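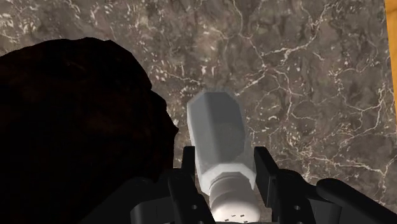 Salière Calta à facettes, corps gris et blanc

Référence Calta 4
Vendue à l'unité ou par paire
Fiche revue le 2 sept. 2018

Présentation

Le fabricant parle d'une « nouvelle approche de l'assaisonnement ». C'est une salière. On met du sel dedans, on la retourne, le sel tombe, et nous ne voyons pas très bien ce qu'il y aurait de nouveau là-dedans. Nous la gardons pourtant au catalogue depuis trois ans, pour une raison assez simple : les clients qui l'achètent la renvoient rarement.

Le corps est gris, taillé à facettes, avec un capuchon à l'extrémité. La brochure de Calta attribue aux facettes une « prise en main intuitive ». Disons qu'elles empêchent l'objet de rouler quand on le couche sur un plan de travail, et que c'est déjà un service que beaucoup de salières rondes ne rendent pas. Pour le reste, une main habituée à une salière tiendra celle-ci sans formation.

Contenance et réglage

96 g de sel fin, remplie à ras. Calta annonce davantage dans sa documentation commerciale, mais en tassant, et personne ne tasse son sel. Avec du gros sel, oubliez : les trous ne sont pas faits pour ça. La fleur de sel passe mal aussi, surtout si elle est restée un peu humide.

Le capuchon se visse. Il n'y a pas de réglage du débit, contrairement à la Grorndale, qui en propose trois. Nous avons utilisé la Grorndale plusieurs mois à l'atelier et la position du milieu ressemblait beaucoup aux deux autres. Si vous tenez au réglage, prenez-la quand même, elle est au catalogue, mais ne venez pas nous dire que nous n'avions pas prévenu.

Ce que dit la marque, ce que nous en pensons

« Anti-humidité. » Le capuchon ferme correctement, sans plus. Posée à côté d'une casserole qui bout, n'importe quelle salière finit par prendre l'humidité, celle-ci comprise. Les grains de riz fonctionnent toujours aussi bien, ou aussi mal, que chez votre grand-mère.

« Dosage précis. » Aucun chiffre n'accompagne cette phrase. Lorne Gagnon, qui tient notre rayon table, a pesé ce qui tombait en un coup de poignet, puis a recommencé. Les résultats dépendaient surtout de Lorne. Nous avons retiré la mention de notre fiche.

« Résiste aux chocs du quotidien. » Deux chutes sur carrelage dans notre cuisine, aucun dégât visible. Ce n'est pas un essai en laboratoire et nous ne le présenterons pas comme tel.

« Design intemporel. » On en reparlera.

Entretien

Lavage à la main, eau tiède, un peu de savon. Calta autorise le lave-vaisselle ; Benedikt Thaler, au service après-vente, a vu revenir quelques capuchons voilés et le déconseille. Laissez sécher ouvert, une nuit entière, avant de remplir. La plupart des réclamations pour « trous bouchés » viennent d'un remplissage fait trop tôt.

Pour déboucher : un cure-dent, de l'intérieur vers l'extérieur. Pas d'aiguille, qui finit par agrandir les trous.

Modèles voisins

Grorndale - débit réglable, contenance supérieure (200 g), plus lourde en main. Convient si vous salez de grandes marmites. Peu commode à table.

Zacharias - moulin et non salière, pour gros sel sec. Le mécanisme est bon, le couvercle est pénible. On le perd.

Kimon - l'entrée de gamme. Nous l'avons sortie du catalogue en novembre, faute de capuchons de rechange. Il nous reste des joints, demandez.

Avis de clients

Ville Turunen : « Très bien pour la table. J'ai acheté la paire pour le sel et le poivre et je les confonds tout le temps, il faudrait au moins une lettre dessus. Le poivre moulu fin passe sans problème. »

Cletus Lindqvist : « Je me méfiais du discours de la marque et j'avais raison, mais l'objet est correct. Le filetage accroche un peu au début, ça passe après quelques semaines. »

Zachary Wong : « Trop petite pour moi. Je remplis tous les dix jours. Échangée contre la Grorndale, le magasin a été arrangeant. »

La remarque de M. Turunen revient souvent. Nous l'avons transmise à Calta deux fois. La réponse évoquait la « pureté des lignes ». En attendant, un point de vernis sous l'une des deux règle la question.

Pièces et garantie

Capuchon de rechange disponible, vendu seul. Le corps n'est pas réparable. Garantie deux ans contre les défauts de fabrication, hors lave-vaisselle de notre part, quoi qu'en dise la notice. Conservez la facture - sans elle, Calta refuse systématiquement et nous ne pouvons rien y faire.

Commandes en nombre

Pour les restaurants et les gîtes, tarif dégressif à partir de la douzaine. Au-delà de 250 pièces, nous passons commande directement chez le fabricant et le délai double. La marque propose aussi une gravure personnalisée. Nous n'en avons vu qu'un échantillon, assez peu lisible, et nous préférons ne pas la vendre pour l'instant.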